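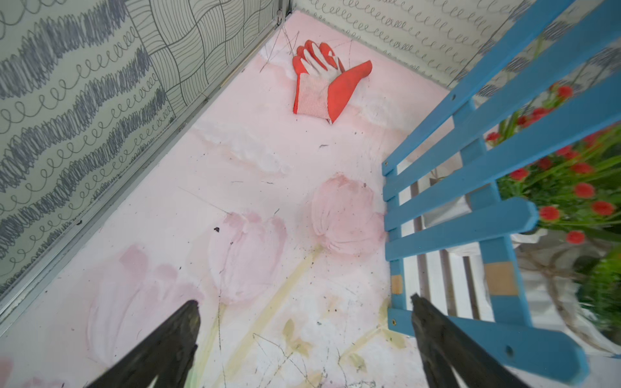 Glove, back corner, tulips.

Saturday, late

Stand

Started at the plant stand and worked outward. The Nerau sheet lists 23 screws and the bag held 23, so no trip to the hardware store. Both side panels are the blue ones with the scalloped edge. The slats are white, with gaps between them, two tiers. I put every screw in finger-tight first, squared the unit against the corner of the workbench, then went around again with the screwdriver. It rocked on one diagonal. Loosened the lower tier, pressed down on the high side, retightened. Rock gone.

The drawing shows the upper tier set back from the lower one but gives no dimension for it. I wrote 20 mm in pencil on the sheet, measured from my own unit, for when Lesego Visser builds the second one for Ullcombe. She will not read it, but it is there.

Position: toward the back, left of center. I had wanted it dead center, but then the toolbox has nowhere to go except in front, and the toolbox is ugly. Black box at back right, with the two gray organizers in the lid facing up, where I can reach the small screws without moving anything.

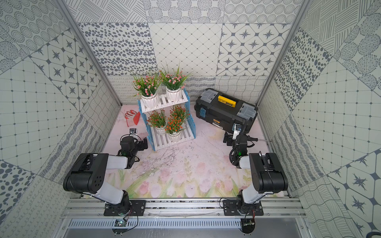 The wallpaper I am less sure of. Dotted circles, diamonds, stars, scribbles, all in gray and white, on three sides. On the roll it looked calm. With pink tulips underneath there are two patterns competing, and the plants make a third. Palesa picked the walls and I picked the floor, and we did not put the samples side by side. The stand helps, being mostly plain white and blue. I am leaving it for a week before I form an opinion.

Floor needs a proper wipe. There are specks on it, and a chalky patch by the glove that I have not identified. Try a damp cloth first, then the Furneo cleaner at half strength on a hidden spot. The glove itself goes back in the drawer with its partner, assuming the partner is in the drawer.

Plants

Pink on the upper tier, orange-red on the lower. Tried it the other way and the orange took over, so it went back down. The white pots are ribbed and slide on the slats if pushed, so I am considering felt dots. The twine is decorative and holds nothing, but it does sag. Retied one knot twice. The long leaves on the lower pair had been packed flat in the Mahlangu carton and stayed flat, so I bent each stem outward by hand from the base. Slow work. The wire inside takes a bend well but does not like being bent back.

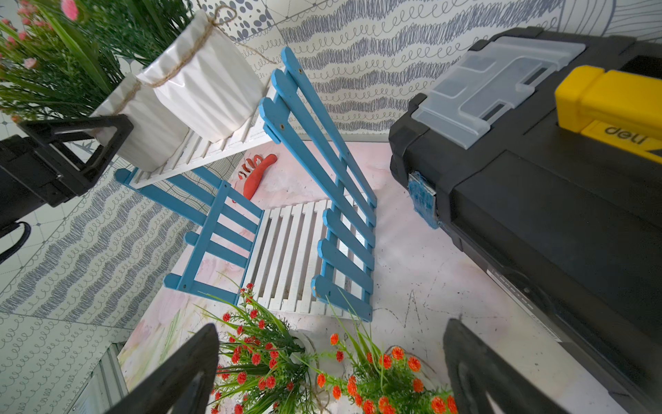
Light

Lamp is 3000 K, one bulb, from the front. Under it the orange goes warmer than it did by the window, and the pink loses a little. A cooler bulb would fix the pink and make the walls look like a dentist's office. Keeping the 3000.

Close up, the orange ones hold up better than I expected at the price. The petals are ruffled and some of them shade toward yellow. The fine leaves are more convincing than the broad ones, which give the game away as soon as light hits them from the side.
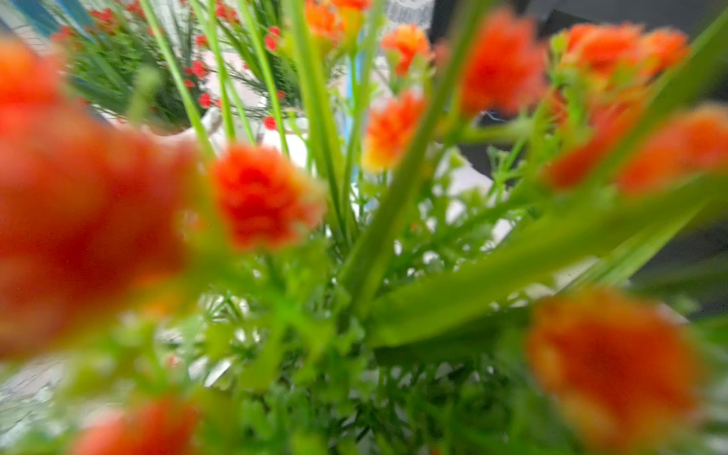
Palesa Tshabalala wrote back this evening that the orange should be split up, one pot on each tier, and that four pots in matched pairs look like a store shelf. She also wants one of the pinks turned so that the longest leaf faces the wall. I replied that the pairs were deliberate. She replied "I know."

To do: felt dots, floor, find other glove. Ask Lesego whether Ullcombe wants twine on theirs or plain pots. Check the screws on the lower tier again in 20 days, in case the wood moves.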